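规程第四版

八月把采集规程改到了第四版。第一版一页纸,第四版十一页,按这个增长速度,退休前我能攒出一本词典。

先交代一下背景,不熟悉这行的朋友可以跳着看。我们组做的事情说出来很朴素:人手里拿着夹爪,在桌上把活儿干一遍,夹爪上的相机录下来,拿去给机器学。不用真机械臂,省钱,也省得半夜有人打电话说机械臂把自己拧成了麻花。代价是,以前由控制器保证的东西,现在全靠人保证。控制器不会困,不会中午吃多了,也不会觉得“这一条差不多行了吧”。

所以就有了规程。

第一版是我写的,写得很有文采,开头一段谈数据质量与模型能力的关系,引了两篇论文。后来发现大家都从第二段开始看。再后来发现第二段也没人看,大家看的是贴在桌边的一张便签,上面写着“慢点,别抖”。四个字,比我那一页管用。第二版我就把开头删了,论文也删了,心里不太舒服。

第三版是 Rok Vidmar 改的。Rok 以前在 Postthorpe 那边做产线安全,写东西有产线的味道,每一条都以动词开头,每一条都能打勾。他把我写的“保持动作自然流畅”划掉,在旁边批了一句:怎么验收?我想了一个下午,没想出来怎么验收“自然”。最后改成“接近物体后减速,接触前停顿,停顿在画面里能看出来”。难看,可是能验收。

我当时还有点不服。现在我承认他是对的,不过请不要转发给他。

第四版的起因是一次返工。那一批一共1,276条,Ristić 抽检之后留下902条。剩下的倒也没有多离谱,没有人把夹爪掉地上,没有人录到一半去接快递。问题都很小:开头没等稳就动手,收尾抬得太急,任务标签写的是“按”,人做的是“碰”。单看哪一条都能原谅,放在一起就不能原谅了。会上大家沉默了挺久,然后有人提议再加一条规定。我们这行遇到问题的第一反应永远是再加一条规定。

以下是第四版里我觉得值得讲的几条,编号按我们内部的来,跳号的是我嫌无聊没抄。

2.1 桌面只放任务需要的东西。
听起来像废话。写它的原因是第三版里只有“桌面整洁”四个字,而每个人对整洁的理解跟他自己的书桌有关。新版改成了清单制:任务单上列了什么,桌上就有什么,任务单上没有的东西出现了,这一条作废。杯子、胶带卷、手机,统统作废。有同事问,影子算不算任务单上没有的东西。我说你去休息一下。

2.4 桌面覆盖物铺平,边缘位置每组开录前检查。
覆盖物这种东西一旦歪了,大家会以为一直都是歪的。检查这一步只要几秒,漏掉了要重录一整组。

3.2 两只夹爪同时工作时,先约定谁先动。
这条是我坚持要加的。一个人拿一只还好说,两只夹爪一起伸向同一个东西,就会出现走廊里两个人互相让路那种局面,你左我也左,你停我也停。在走廊里这叫礼貌,在数据里这叫浪费四秒。规定是:任务单上写明主、辅,主先动,辅的动作幅度不得超过主的。没写的,开录前口头约定并记在备注里。Rok 想再加一条“禁止录制过程中说话”,我说那约定怎么改,他说不改。这条目前写的是“尽量不说话”,他很痛苦,因为“尽量”不能打勾。

3.5 线缆。
凡是带线的物体,线的走向要在任务单上画出来。画得丑没关系。线往哪边走,夹爪就从另一边进。线被夹到、被带动、被压住,这一条都要打标,留不留由抽检的人定,采集的人不许自己删。

关于最后半句多讲两句。第三版允许采集的人自己删坏条,理由是信任。结果信任很贵。人对自己刚录完的东西判断不准,录得烦了觉得条条都行,录得顺了又嫌前面的不够好,一口气删掉一串,谁也不知道删的是什么。现在一律不许删,只许打标。硬盘多花点钱,硬盘至少没有情绪。

3.8 接触类任务,“接触”与“悬停”分开标。
这是第四版里吵得最久的一条。夹爪尖挨着一个东西,从夹爪上的相机看过去,碰上了没有,很多时候看不出来,尤其从另一只夹爪的角度看。我的意见是看不出来就标“不确定”,Mistus 那边来对接的人认为“不确定”是一种懒。我们交换了很多封邮件,用词一封比一封客气,客气到后来我都有点害怕。最后的折中是允许标“不确定”,但每组不能超过30条,超过的话整组退回重看。为什么是30,会议记录里没有写,大概是因为那天快到饭点了。
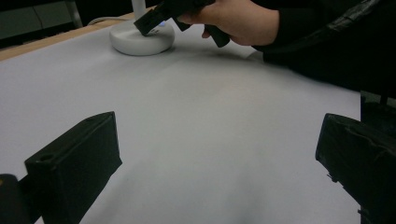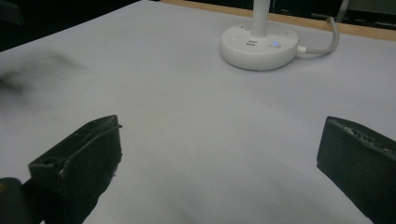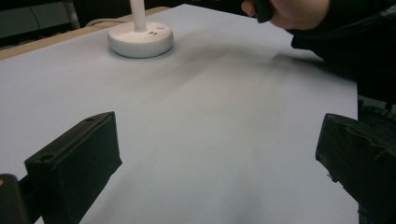 夹爪视角,三张里都有那个带立杆的白色圆底座。

底座这个任务在组里的外号叫“点卯”,每个新来的人都要先做它。它看着容易,所以特别适合教规程。东西就那么一件,桌面浅色,底座也是白的,旁边还拖一根白线,谁走神一下,3.5条就用上了。第一张里有一只夹爪从上方伸到底座上面,指尖到底是压着还是悬着,我盯了半天也没敢下结论。按3.8条,标“不确定”。Mistus 的朋友如果在看,这是三十分之一,我记着账呢。

第二张左边那团发虚的深色东西,抽检时按“运动模糊”打标。第四版对模糊的态度比第三版宽。第三版写的是“画面应清晰”,严格执行的话,人就只能举着夹爪一动不动地站着,那样画面确实很清晰。现在的写法是:模糊可以有,主夹爪与物体接触前后那一小段不能有。

4.1 夹爪自检。
每录满40条检查一次指面。看磨损,看有没有翘边,看有没有粘上纤维,看螺丝。发现问题先登记再处理,不要先处理再登记,后者等于没登记。指面的外观会慢慢变,每天看的人最看不出来,跟自己发际线一个道理。所以规定检查的人和采集的人不能是同一个。

这条执行得最差。它打断节奏,手感刚上来,计数器响了,你得放下夹爪,叫别人过来看两根手指。我自己也跳过。跳过之后我在登记表上如实写了“跳过”,Rok 看到以后在旁边打了个问号,这个问号到现在还没有得到答复。

4.3 换指面必须分批。
同一批里不许混用新旧指面。换了就新开一批,编号加一,备注写清换了哪一侧。有人觉得这太死板,两块指面能差多少。我也不知道差多少,就是因为不知道才要分开。等哪天知道了差得不多,再合起来也来得及,混在一起以后想分开就难了。

5.2 休息。
连续采集时间有上限,到点停手。Rok 把它放在第五章“其他”,我认为它应该放在第一章第一条。下午三点半以后的数据,不用看时间戳我都能认出来,每个动作都带着一点“算了吧”的气质。你可以给夹爪做自检,可以给相机做标定,人就只能放他去喝口水。

5.6 规程与现场不一致时,停下来问。
本来写的是“以规程为准”。后来 Ristić 提醒我,规程是坐在椅子上写的。改成停下来问之后,第一周我被问了无数遍,其中有一半问题证明规程写错了,另一半证明问的人没看规程。两种情况的处理方法一样,都是我去改文档。

讲讲工具。规程一直放在 Tokix 上,带版本记录,谁改了哪句都能查。听上去很美,实际效果是我能精确地看到自己在同一句话里把“应”改成“须”,又改回“应”,来回五次。写标准的人对这两个字有执念,读标准的人觉得它们是同一个字。第四版我在最前面放了一行说明:“须”是必须,“应”是最好,“可”是随你。之后收到的第一个反馈是,能不能把“应”全删了,反正大家都当“可”来读。

我认真考虑了一下,删了一半。

还有人问,规矩这么多,采出来的东西会不会太齐整,机器学完也跟着变成一个按流程办事的呆子。这个担心有道理。我现在的办法是把规程管的和不管的分清楚:物体摆在哪儿、光从哪边来、从哪个角度接近,这些故意让它们变,任务单上直接写“每组换位置”;标签怎么打、什么时候算开始、坏条怎么处理,这些一个字都不让变。前一类写得越少越好,后一类写得越死越好。第一版的我正好写反了,在接近角度上写了大半页,标签怎么打只写了一句“请准确标注”。

附录里有一份打勾表,一面纸,开录前对着过一遍。如果你只打算从我们这儿拿走一样东西,拿这个。十一页正文基本上是在解释这一面纸为什么长这样,以及我和 Rok 吵过哪些架。

第五版已经开始攒意见了,目前收到的第一条是:便签上的“慢点,别抖”能不能写进正文。编号还没定,Rok 在想怎么验收“别抖”。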